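## I. La lettre

Quand la lettre de Rastano est arrivée, Upendo Nyaga n'a pas voulu l'ouvrir tout de suite. Elle l'a posée sur le buffet, à côté du pain, et elle a balayé la cuisine, qui était déjà propre.

C'était novembre. Depuis la mort de son oncle, elle habitait seule au numéro 17, dans la rue qui descend vers le port. Le vent entrait par la porte et soulevait un coin de l'enveloppe.

Le soir, elle a lu. Le notaire écrivait que son oncle lui laissait 900 couronnes et la maison de Killesstead, avec le verger. Il ajoutait une phrase qu'elle a relue plusieurs fois : « Votre oncle demande que vous n'abattiez pas le poirier. »

Elle ne savait pas qu'il y avait un poirier.

## II. Le voyage

Elle a pris le car de six heures. Un vieil homme, assis devant elle, mangeait des noix et gardait les coquilles dans sa poche. Il lui a demandé où elle allait.

— À Killesstead.

— Alors vous êtes la nièce, a-t-il dit, et il n'a plus parlé jusqu'au pont.

Elle regardait les champs noirs. Elle pensait à son oncle, à ses mains larges, à sa manière de dire bonjour comme si on le dérangeait. Il lui écrivait une fois par an, toujours au sujet de la pluie. Dans sa dernière lettre, il avait pourtant mis : « Les fruits sont bons cette année, tu devrais venir. » Elle avait répondu au printemps, trop tard.

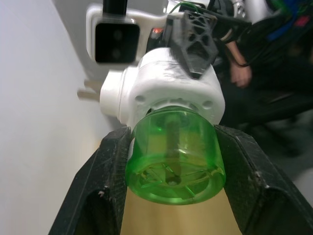

## III. Le poirier

La clef tournait mal. Dans la maison, il faisait plus froid que dehors. Upendo a traversé les deux pièces sans enlever son manteau et elle est sortie par derrière.

L'arbre était petit, penché, attaché à un piquet avec une ceinture d'homme. Une seule poire y restait, très haut. Elle a cherché une échelle, puis elle a renoncé et elle s'est assise sur le seuil pour manger son pain.

À la nuit, elle a entendu la poire tomber dans l'herbe.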